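Plillby Fridge-to-Desk, student data card

Version 2, January 17, 2020

Plillby is our robotics club's first shared dataset, and we're really excited to let other people use it! It holds 441 episodes of one household chore: get a bottle out of a refrigerator and put it on the desk next to it. We drive the arm by hand and record everything, then train small policies on the recordings during club nights.

Every episode starts with the upper compartment already open. Door opening is a whole project of its own (the Kono team is on it, go look at their repo), so we left it out.
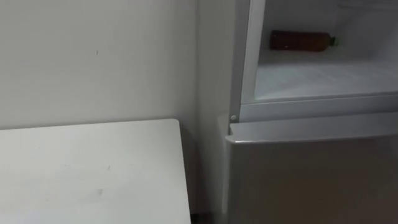 Bottle on its side in the upper compartment, green cap to the right.

What you get

Each episode folder has the head view, the joint positions, the gripper commands and a one-line text instruction. We wrote the instructions ourselves, so expect a mix of styles – "grab the bottle" and "please bring the drink over here" both show up. Episodes are grouped into 3 splits: train, val and odd. The odd split is our favorite! It holds the strange grasps, the slow recoveries and the runs where the driver changed their mind halfway.

The hand is the part we spent the most time tuning.

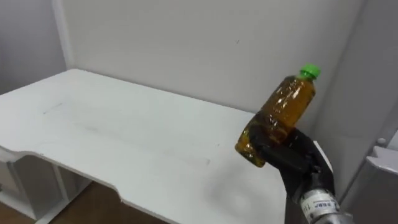

Grip force is stored as the raw command value, from 0 to 3,000. It isn't calibrated to newtons, so please don't compare it with numbers from another hand. If you only want the carrying part, filter on phase = "carry" and skip the reach.

Loading

Use the Fandar loader in the tools folder. Run check_episodes first, it catches half-finished downloads. Older copies of the loader read the wrist angles in degrees – update before you train anything.

Known issues

Some instructions have typos. Timestamps in the odd split can drift a little between the joint log and the video. We plan to fix both in the April release, along with the first recordings from Từ, our sister club.

Bug reports and new grasp ideas are very welcome, just open an issue!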